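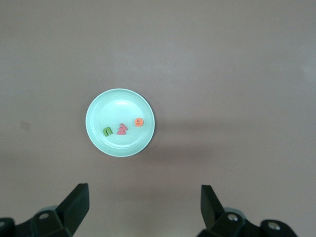
3 min read

December, nearly midnight

Went to the climate meeting in Wukitz after all. I'd said I wouldn't. The county had sent two people with a slideshow about the Drullen wind project, and the gist of it was that by the time the turbines are up, Claltport will be "carbon neutral in spirit." I wrote that down so I'd believe it tomorrow.

I want the turbines. I should put that here in case I read this back in ten years and think I'd turned into my uncle. But I've been to 5 of these evenings now and every one has had a new finish date. Tonight's was spring after next. The link on the handout, where you're supposed to read the full emissions report, gives you a 404. I tried it on my phone in the parking lot and again when I got home.

A woman near the front asked who pays if Ondrejka pulls out. They're the contractor. The answer went on for a good while and had the word "partnership" in it more than six times, and I still couldn't tell you who pays. Probably us.

Then the recycling part. Glass goes to a depot two counties over, by truck, and they wouldn't say what happens to it there. I rinse those jars! I stand at the sink with hot water running, which can't be helping either.

The high school kids were good. Angrier than the adults and better prepared. They had the bus timetable printed out and wanted to know how anybody is meant to give up a car when the last bus leaves Wukitz before the meeting ends. They got thanked for their passion. No answer on the bus.

Drove home, obviously. Heat's down to where I need the second sweater. Will write to the county about the link, and I expect I'll get a form letter.

Comments

mossback: Same dead link here. Reported it in October.

tilly_r: The bus thing has been going on since I was in school, and I have kids in school now.

gravelpit: So are you for it or against it?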